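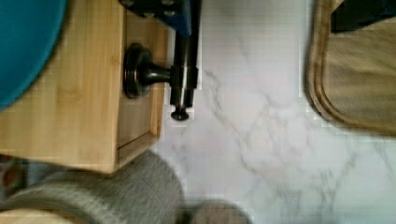

Doigt de préhension près d'une pièce en métal couleur bronze, au-dessus d'un plan de travail en marbre.

Clistov publie son guide de bonnes pratiques pour la manipulation robotisée en milieu domestique

Drirnthorpe, le 11/03/2019 – Fruit de 1 338 heures d'essais menées avec Soler, le guide Clistov réunit 226 règles sur l'approche des objets, la vitesse et les distances à respecter près des surfaces fragiles. « C'est un texte que les intégrateurs réclamaient, et nous sommes ravis de le leur remettre ! », se réjouit Iker Cantero, responsable du projet. Une version commentée paraîtra en avril.

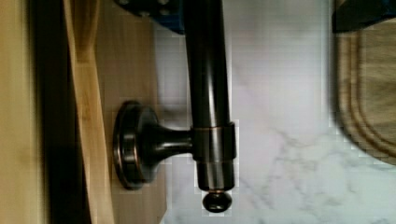

Le guide remplace-t-il les normes en vigueur ?
Les normes de sécurité restent la référence – le guide les complète par des consignes de terrain, réparties en 11 chapitres.

Contact presse : Iker Cantero, Clistov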